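The Party Is Not the Ocean

I have been to more fundraising parties than my good shoes would like, and I do enjoy them. The Brukbridge harbor gala in August had 158 guests, a very kind band and a designer, Tyson Penner, in a jacket cut from old sailcloth (gorgeous, and I told him so twice!).

But I came home a bit restless. We raised a nice sum for the bay, and then the talk went straight back to hemlines. I'd love it if the fashion crowd, who can make anything look wanted, would spend that gift on the dull stuff: fewer wrappers, plainer mailers, one good coat kept for years. Litside shipped me a scarf last month in 2 bags, bless them, and the scarf was lovely.

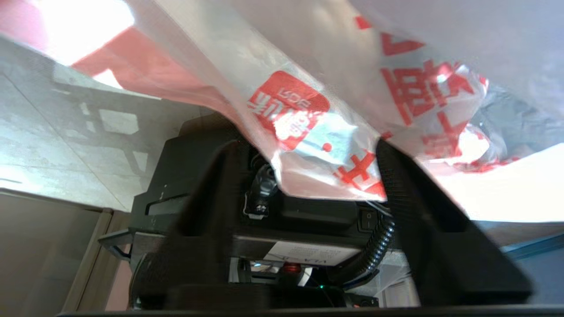
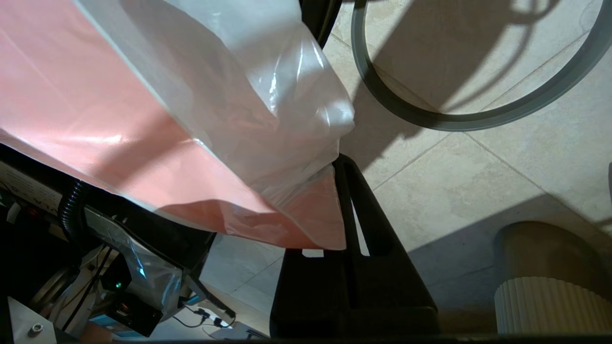
Thin plastic, white in both, with red print on one and a pink sheet in the other.

What I'd Ask of the Next Host

Keep the band. Give the scientist the microphone before dessert, and let her talk as long as she likes.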